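Search this site

Type and hit enter

Two Kitchens

1 February 2024

I finished Archana Goel's Two Kitchens last week and have been putting off writing about it. It's a novel about a couple, the Bhardwaj family's oldest son and a woman from a small Danish-American farm town called Gernby, and what happens to them over 15 years of marriage. I picked it up for the book group and expected to skim it. I ended up reading it twice.

The plot is simple. Nikhil Bhardwaj comes to the Midwest for graduate school, takes a job in Vandholm, and marries Karen, whose parents run the feed store one town over. His mother moves in with them in the second part, after his father dies. Most of the book takes place after that, in a house with one bathroom.

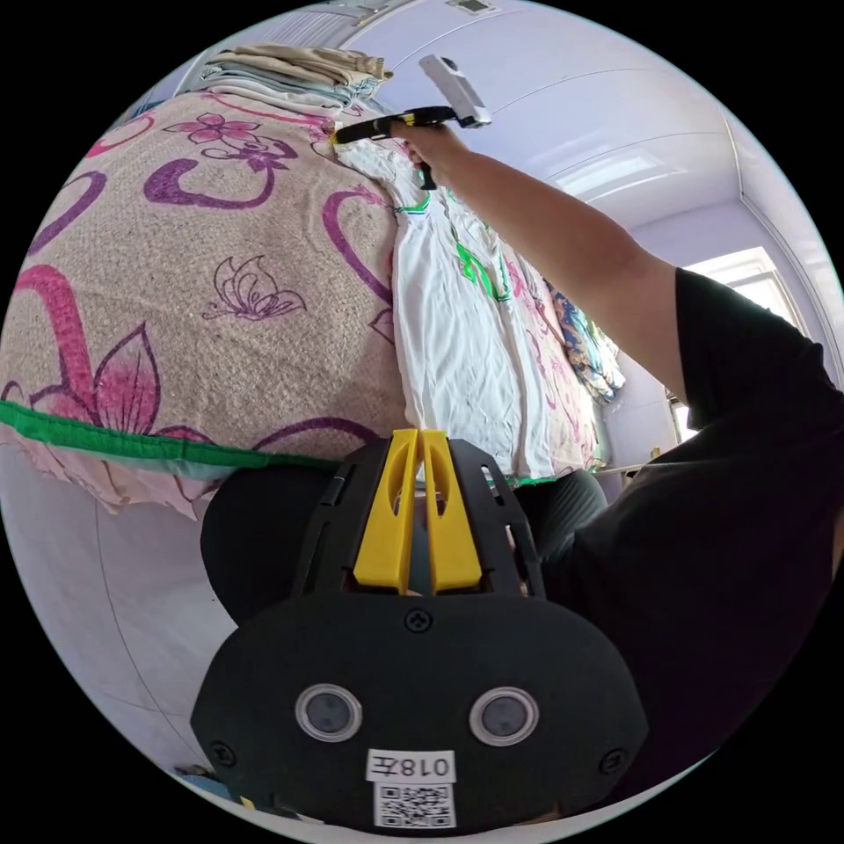 Goel is best on money. Nikhil sends a part of every paycheck home and doesn't tell Karen how much. Karen finds a bank slip for $1,599 in a coat pocket, and the argument that follows runs nearly 30 pages. It starts with the slip, moves on to her sister's wedding gift, and ends with whether they will have a second child. I have had arguments shaped like that. Neither of them comes off well, and I thought Goel was fair to both.

The mother is harder to pin down. For a while I took her for the usual strict mother-in-law, and in the early chapters that's pretty much what she is. She rearranges the cupboards and won't eat Karen's casseroles. Then there is a chapter in her voice, the only one in the book, set during a June heat wave when the power is out. She sits on the back steps and goes through the names of everyone on her old street. I would have liked more of her and less of Nikhil's office.

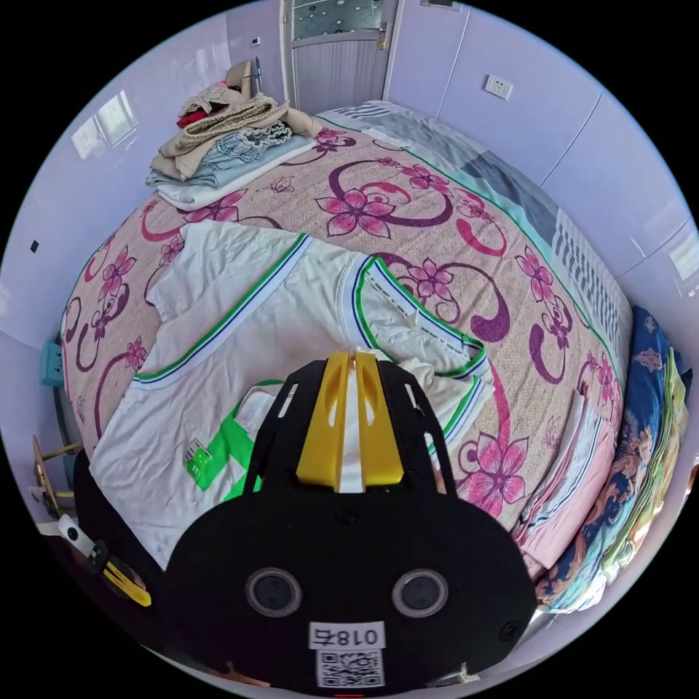

The office parts are the weak spot. He works on an app called Nudgate that reminds people to call their parents, and the irony is laid on thick. His boss talks like somebody in a TV show. I skipped most of that on the second reading and didn't miss it.

I also had trouble with the religious material. Karen's pastor comes by three times and says the same thing each visit. My own grandparents were married across a church line, Lutheran and Catholic, and the people who objected to it weren't that predictable. Some of them came around when the first baby was born and some never did. My grandmother's uncle lived 25 miles away and didn't visit until he was past eighty. 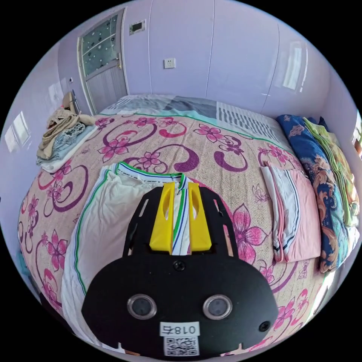

The ending has been the main complaint in our group. Karen and Nikhil are separated by then, and they meet at the house to divide up the dishes. Goel stops before we learn who takes the steel plates his mother brought over. Two people in the group felt cheated. I think Karen takes them, based on what she says to her daughter a few chapters earlier, but I wouldn't bet on it.

It's a first novel and it could lose a few chapters. The library has one copy and I've returned it. Next month we're reading a sea story, which wasn't my pick.

Share this post
4 shares
7 comments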